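A visit to Rimach: teaching a robot arm to pick up a fork

2021-10-26
By Jacqueline Barbier

I went to the Rimach open day in a bad mood, I'll admit. The invitation promised "kitchen help that learns the way a child does", and I have children. Two trains and a bus later I was in a converted seed warehouse on the edge of Grollaldale, wearing a visitor's badge and holding a cup of weak coffee.

Our group was met by Blandine Gaillard, who runs the teaching side. She took us past the workshop (locked, sadly) to a long room where people sit at desks and move robot arms by remote control. The idea is simple to explain. A person does the job through the robot, the movements are recorded, and a program is later trained to copy them. Each recording is called a demonstration. Rimach wants 3,000 of them before it will let the program try the kitchen tasks by itself.

The arms I had come to see were inside a computer. Almost all the kitchen work is done in simulation, on a made-up counter with a microwave, a dish rack, a pair of kitchen scales and a couple of bottles. The operator holds a controller in each hand and the two arms on the screen follow.

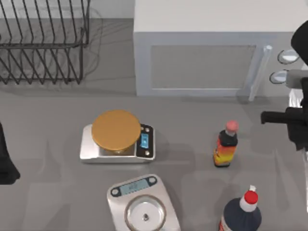
I asked why anyone would bother teaching by hand in a world where the computer already knows where everything is. Gaillard's answer was that the program being trained doesn't get told. It only gets the camera views, so it has to learn from those, the same as it would in a real kitchen. Fair enough, although a real kitchen has crumbs in it, and a cat, and somebody's post on the worktop.

Florian Chauvin was at the controls for our session and the object was a fork. He was patient with us and quick with his hands. He told me that he had been at it for two years and that the hard part is stopping yourself from correcting too much. If he dithers, the dithering goes into the recording, and the program may well learn to dither too. Operators can throw away a bad attempt. I wanted to know how many they throw away and was told the figure would be in the December report.

He also let us see the close view, which he relies on when the fingers are near the metal and the wide view is no use to him.
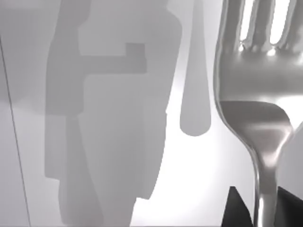 A man from Marchal, the catering supplier, asked the question I had been saving up: what happens with a different fork? Baptiste Tanguy, who handles the training, said they change the cutlery, the lighting and the layout between batches so that the program doesn't simply memorise one counter. How far that gets you he would not say. He did say that bending the rules of the simulation is easier than bending a real fork back into shape, and got his laugh.

Then visitors were invited to have a go. I was number 23 on the list and very nearly didn't bother. I'm glad I stayed. There is no feeling of weight at all in the controllers, so you judge everything by eye - shadows help more than I would have guessed - and my wrist was aching within a minute. I can report that I made a poor teacher.
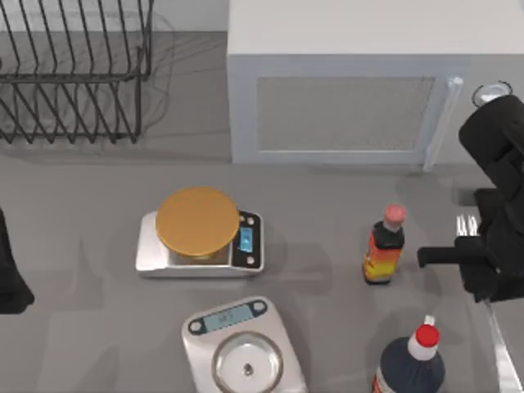 What I didn't see was the thing the invitation was selling. There was no trained program running on the day, in simulation or out of it. When I asked, I was shown a slide. Gilles Leblanc, who was over from Bondico and has put money into this sort of thing before, seemed untroubled and said the recordings were the valuable part. Perhaps they are. I would still like to see one fork put away by a machine with no Florian behind it.

The staff were good company and answered nearly everything they were asked. Lunch was sandwiches. Parking is poor, and the last bus back to the station leaves before the talks finish, so check the timetable if you go to the next one.

Contact the editor | Copyright Jacqueline Barbier | Back to top

Recent visits
Marchal's new packing hall, and a very long queue
An afternoon at the Grollaldale tool fair
Bondico opens its doors, most of them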